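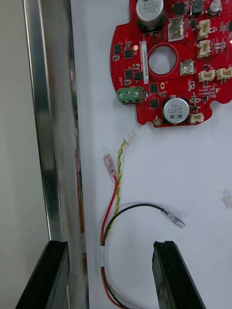 Setting up the Kornel two-arm kit for wire harness work

I've had the Kornel kit on my bench for a few weeks now and I keep getting the same question by email: can it handle wires? Short version, yes, if you're patient with it. Long version below (get a coffee).

Quick background if you missed my first post. Kornel is two arms, two black grippers, a small camera on the wrist and the Skemadov software, all sold as one package. You teach it by moving the arms through the job yourself, then it learns from your runs. My test job is kitting: one round red circuit board plus one wire harness onto the center tray, ready for assembly. The board part is easy. The harness is floppy and never lands the same way twice, so that's where most of this page goes.

Step 1: Set up the trays

Do this before you even turn the arms on. I use four yellow plastic trays, two on each side, with a stainless steel tray in the middle. Boards go on the left, harnesses on the right, and each arm mostly stays on its own side. I tried it with everything mixed together at first and oh boy, the arms spent half their time waiting for each other.

Put a sheet of plain white paper in the steel tray! The bare metal throws glare right back at the wrist camera, and the software kept losing the thinner wires until I added it. Cheapest fix in this whole project.

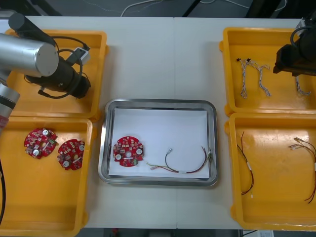 Step 2: Teach the board pick

The Skemadov guide says to grab the board by the edge, and I'd go along with that. Come in slowly, close on the outline, lift straight up. Stay away from the tall capacitors, they look like handles and they aren't. Record 12 good runs, and toss any run where you had to stop and think, because the arm will learn your hesitation too. (Mine did. It would hover over the tray like it forgot why it came in.)

Step 3: Teach the harness pick

Now the fun part. Pick the harness up near the band of tape where the wires come together, never by a single wire and never by a spade terminal. Set the connector end down first, then let the rest follow as you lower the gripper. If you drop it all at once it springs into a new shape and you get to start over.

You'll need a lot more runs here. I ended up with 63 before I was happy, with the harness turned a different way each time. Mix up your types as well. I keep red and black ones in one tray and grey and white ones in another, and training on both made it noticeably better at each.

Step 4: Let it run and watch

Turn the speed down to half and stay close by for the first hour. Keep the arm cables clear of the trays if you can. The left one on my setup likes to hang low, and I still need to order the longer cable clips from Fasel.

When a pick goes wrong, save that run and correct it by hand. Those corrections taught it more than anything I recorded on purpose.

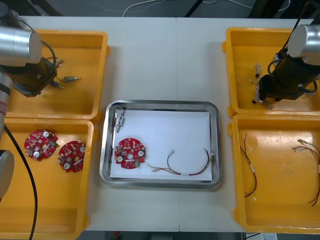
Declercq wrote in to say that the harness steps worked fine on their Kornel, but that they got there faster by training each harness type separately and combining the runs afterward. They also wanted to know if the standard gripper pads hold up. Mine have done more than 2000 picks and there's a little wear on the inside edge, nothing I'd replace yet. The spare set costs $530, so I'm in no hurry!

I'll try the separate training trick and post my results in September, along with my settings file.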